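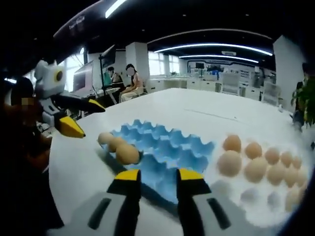
4.2 Egg transfer

Figure 3. Egg transfer with two hand-held grippers. Blue pulp carton at center, brown eggs beside it, tray of pale eggs at right.

Of the 6 chores in the Okovley set, egg transfer gave us the most trouble. The task is easy to state: fill an empty carton with eggs, one per cup, and do not crack any. A person does it without thinking. For a machine, the shell sets a hard limit on grip force, and the curved surface leaves little room for error in where the fingers close.

We recorded 1,375 demonstrations with hand-held grippers of the type shown in Figure 3. The two-finger shape matches the Beltari arm used for testing, so the recorded finger paths can be replayed with only a change of frame. After removing runs with dropped eggs or lost tracking, 1,000 remained for training. We kept both brown and pale eggs in the set — an early policy trained on brown eggs alone often failed to find pale ones on a white tray.

The trained policy was tested over 550 trials, each one a single egg moved to a single cup. Most failures came at release. The arm would bring the egg to the right cup and open its fingers too early, and the egg would then roll against its neighbor or over the rim. Cracks during the grasp were less common than we had feared. Tilted cartons were harder than flat ones, and the last free cup in a row was harder than the first, as the fingers need space on both sides of the egg.

The Vundetti baseline, which plans each grasp from a fitted ellipsoid, handled isolated eggs well but stalled when eggs touched. Our policy usually pushed one egg aside with a fingertip before closing — a habit it picked up from the demonstrations.

We would not call this chore solved. The arm is still much slower than a person, and it cannot tell a cracked egg from a sound one. Section 4.3 turns to the Chrysikopoulos shelf task, where the objects are heavier and grip force matters less.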